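## 4. Mise en service de la fontaine à eau Skesent

La présente section s'adresse au personnel des pensions et des refuges équipés par Timmermans. Elle complète la section 3, relative au déballage.

1. Placer l'appareil sur un sol plan, à l'écart des litières et des radiateurs.
2. Rincer le réservoir à l'eau claire, sans détergent.
3. Insérer le filtre Zidance, face grise vers le bas, jusqu'au déclic.
4. Verser 2000 ml d'eau froide. Ne pas dépasser le repère supérieur.
5. Raccorder l'adaptateur secteur, puis maintenir la touche de marche enfoncée pendant deux secondes.

> **Attention.** Ne jamais faire fonctionner la pompe à sec. Débrancher l'adaptateur avant toute intervention sur le réservoir.

Pendant la période d'adaptation, il convient de laisser à la disposition de l'animal une gamelle ordinaire, remplie chaque matin. Celle-ci sera retirée dès que l'animal s'abreuve régulièrement à la fontaine.

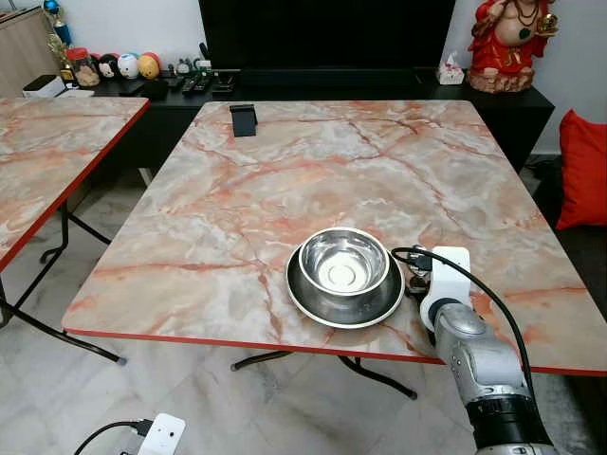

**À quelle fréquence le filtre doit-il être remplacé ?**

Le remplacement s'effectue toutes les deux semaines, ou dès que le débit diminue de façon sensible.

### 4.1 Nettoyage

1. Vider le réservoir et retirer le filtre.
2. Laver les pièces amovibles à la main. En lave-vaisselle, la température ne doit pas excéder 70 °C ; la pompe en est exclue.
3. Essuyer les contacts avec un chiffon sec avant le remontage.

**Remarque.** Les demandes de pièces détachées sont à adresser au dépôt de Wundville, à l'attention de Mme Laiba Pirzada, en indiquant le numéro de série gravé sous le socle de la fontaine.

Version du 30 janvier 2026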